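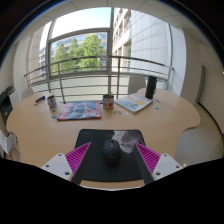 The table by the window, cat mouse pad and all.

So it's September, and I finally have a desk situation I don't hate! It only took me most of the summer and one very sore back.

Longtime readers will remember the old setup, which was a fold-down shelf in the hallway with a dining chair pulled up to it. I did my taxes there. I wrote half of this blog there. Every time somebody needed the bathroom I had to scoot in, and the light was so bad that I kept a lamp on at noon. When the hinge started to go in July I took it as a sign and began hunting for a real table.

First I looked at the Emano, which everybody on the forums seems to love, and I get it, it's a handsome thing. But it's a plain rectangle and it's huge, and I would have been climbing over it to reach the balcony. Then I got very close to buying a Myklebust (secondhand, great price), drove 40 minutes out to Jondcombe to see it, and found a wobble in one leg that the seller swore was the floor. It was not the floor. I bought a cinnamon bun and drove home.

The one I ended up with came from Kakden, and what sold me was the shape. Light wood on top, and the edges go in and out in these big soft curves, so the right side has a kind of round lobe sticking out. I thought it might be silly. I love it! I drink my coffee on that side, and there's no sharp corner waiting to get me in the hip when I walk past half asleep. Putting it together took 2 hours on a Sunday evening, and I only had to take one piece off and turn it around.

And the view, you guys. I can look over the balcony railing straight into the trees, with the neighbors' buildings behind them. I was worried I'd spend all day staring out there and get nothing done, and yes, I do some of that, but I also sit down earlier than I used to. By 8 I'm usually at it with my first cup. The only real downside is the late afternoon, when the sun gets low enough to bother me and I give up and move to the couch. I'll have to get a shade at some point. If you have one you like for a big window (nothing with a cord, please), tell me in the comments.

The mouse pad needs its own paragraph. It's black, with a photo of a gray-and-white cat printed in one corner, whiskers and everything, and I will not be replacing it with something tasteful. I tried a nice felt one for a week and the mouse dragged on it like it was crossing a lawn. The cat pad just works. It sits right at the near edge so I don't have to reach, and that one change did more for my shoulder than the 30 dollar wrist rest I bought in spring and never mention.

The mouse is a plain black one with a rounded back that fills up my palm. Nothing fancy. I've tried the flat stylish kind and my hand cramps up before lunch.

What I haven't solved is the far half of the table. Stuff lands there. I sit down with good intentions and then there's a magazine, and then the magazine has company, and by the end of the week I'm working on a little strip at the front. I've been trying a rule where anything I haven't touched since the day before has to go somewhere else before I make dinner. It has gone okay! Magazines are the hard part, because I do mean to read them.

Next up is the chair, which is still the old dining chair with a cushion tied on. I have a list of three to go sit in, and I'll report back once I've picked one.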